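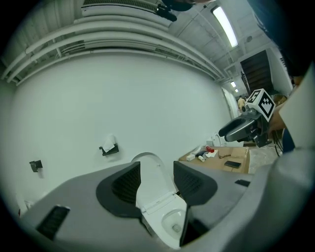

Swaging machine

A swaging machine is a workshop machine that shapes the end of a metal tube, rod or wire by squeezing it between dies until it becomes narrower, wider or takes on some other profile. It is a close cousin of the tube bender, and the two often live side by side in the same corner of a fabrication shop, although the swager does its work along the length of the piece and leaves it straight.

How it works

The commonest type is the rotary swager. A set of dies, usually 2 or 4 of them, sits in a slotted spindle, and as the spindle turns, the backs of the dies pass under a ring of hardened rollers. Every time they meet a roller they are knocked inwards, and in between they drift apart again, so the tube being fed through the middle receives a very quick run of light blows (a busy machine may deliver 3000 of them in a minute, and you will certainly know about it if you are standing nearby). The metal is cold throughout in most work, and it tends to come out a little harder and smoother than it went in.

Ram swagers are slower and a good deal quieter. They push the tube endwise into a fixed die or over a tapered punch, and they are the usual choice when the end has to be opened out so that another tube can slip inside it.

History

Smiths were swaging by hand, with grooved blocks and a hammer, long before anybody thought of driving the job from a motor. In the Leckie district the trade is remembered chiefly through the Sorstead works, where Vlastimil Kolář built a belt-driven swager for making tapered furniture legs. His pattern was later taken up by Cundix, whose Model 393 had a heavy cast body and a foot pedal. Lenka Kadlec, who ran one for many years, wrote fondly in her workshop notes that it "would forgive almost anything except a dirty die". 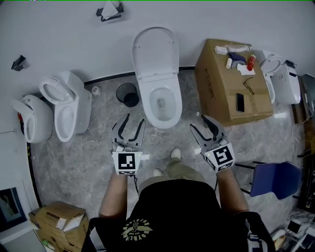

Can a swaging machine be used on stainless steel tube?
Stainless tube can be swaged perfectly well, but it hardens quickly as it is worked, so the reduction is normally taken in several gentle passes, with softening by heat in between if the taper is a long one.

Dies and upkeep

Dies are made from tool steel and are ground as matched sets, which should be kept together for the whole of their lives. Corentin Millet's handbook for the Grarkard range advises cleaning them at the end of every shift and checking the rollers for flat spots each January. Worn rollers show themselves as faint ridges running round the finished tube.

See also: Tube bending, Cold forming, End forming, Wire drawing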